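Sorting the small things, a thread. I do this every March and every March I forget how I did it the year before, so now I write it down.

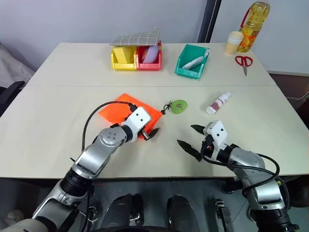
White table, colored bins at the back, the orange cloth still waiting for a decision.

1/ Background for new followers. We moved to Stetport with 6 boxes that had only the word "various" on them. I am still paying for this word.

2/ My rule for a sorting day is that the table must be clear before I begin. Everything that lives on it goes to the floor of the hallway. My family does not love this rule, but they step over.

3/ The table is two white tops pushed together. There is a seam in the middle and I use it like a border. Bins stay on the far side, undecided things stay on the near side. If a thing crosses the seam, it has a home.

4/ I tried before to sort on the bed. Please do not sort on the bed. In the evening you are tired and you need the bed, and everything goes back in one bag.

5/ About color. I used to write labels in two languages, very nice labels, with a ruler. After one month the labels told lies. Now I only say "yellow" or "red" or "green" and everyone in the house understands.

6/ Yellow is for toys and parts of toys. A yellow block went into the yellow bin first, and I admit that this was a little bit satisfying.

7/ Red is for things I can't name but also can't throw away. There is a purple oval thing in it now. I asked at home what it is and I received 2 different answers, both very sure.

8/ Green is for bathroom and tubes. Anything with a cap goes there until I have read what is written on it. The white tube is too long to lie flat so it lies diagonal. I accept it.

9/ The gray lid with the grid pattern leans over the yellow and the red bins. I keep it near because if it goes to another room, I will find it next March.

10/ Now the near side, the difficult side. A small white bottle with pinkish red print. Bottles I leave lying down until I check the date. Standing up means checked. It is a small system but it saves me from reading the same label again and again.

11/ (Someone will ask: do I throw away everything past the date? Medicine goes back to the pharmacy, they have a box for it by the door. Hand cream I smell first. I know, I know.)

12/ Then the round green thing with a hole in the middle and a black string on it. There is something small and pink-red inside the hole. Is it a tag? Is it from a bag? I put it down on the table and looked at it for longer than I want to say.

13/ Strings in general are my enemy. One string in a bin and after a week it has made friends with everything. If you keep a thing with a string, wind the string and put a rubber band on it before it goes in.

14/ The orange cloth. It is thin, you can almost see through it, and it is wrinkled, and I don't iron it. Why do I keep it? It was wrapped around a gift once. It is too nice for dust and too small for anything else.

15/ My mother used to keep such cloths in a drawer "for wrapping", and we never wrapped anything. I think now I have the same drawer, only in a different country.

16/ The bins are from Rimow, the discount shop behind the bus station. They cost me very little and I have no complaints, except that the edges collect dust and you need an old toothbrush to get it out.

17/ For the toothbrush: warm water, one drop of dish soap, brush the corners, and then leave the bins upside down on a towel. Don't put anything in while they are wet. I did this once with paper things and we will not talk about it.

18/ I also bought a drawer divider from Dindent last year, after reading many good reviews. It is a good divider. My drawer is 2 centimeters too narrow for it. Measure the drawer inside, dear people, not outside.

19/ Time. I set a timer for 15 minutes and when it rings I stand up, drink something, and look at the table from the door. From the door you see very quickly which thing you are avoiding. Today it was the cloth.

20/ How many things are allowed to stay? I used to follow a method where you pick 50 objects and let them go in one weekend. For me it was too much. I became strict and angry and gave away a good can opener, and then I had to buy a can opener.

21/ So now I only ask where I would look for it. If I can answer fast, it goes in that place, even when the place is strange. The spare keys live with the tea. I always find them.

22/ What I cannot answer goes to the red bin. When the red bin is full I carry it to the swap shelf at Mokgethi, the café near the harbor. You leave things and you may take things. I try to come home with the bin lighter - this does not always happen.

23/ Last time I came home with a sugar bowl. It has no lid. It is on the windowsill with paper clips inside and I like it very much.

24/ A question to those who have children or had children: how long do you keep single blocks when the set is gone? Mine are grown enough to laugh at me, but when I hold the bag open they say "not that one".

25/ Some replies already ask if the bins stay on the table. No. They go on the low shelf in the hallway, yellow in front, since it is opened the most. The table is for dinner and we are hungry people.

26/ Also a reply says I should sort by size. I tried by size. Then the batteries were with the buttons and the candles were with the flute. It looked beautiful and we found nothing.

27/ Decision about the cloth: it stays, folded, in the drawer with the other cloths. The green ring goes to red for now. If you recognize such a thing, with the hole and the black string, please write to me.

28/ Tomorrow I do the second box with "various" on it. I have shaken it a little and it sounds like spoons.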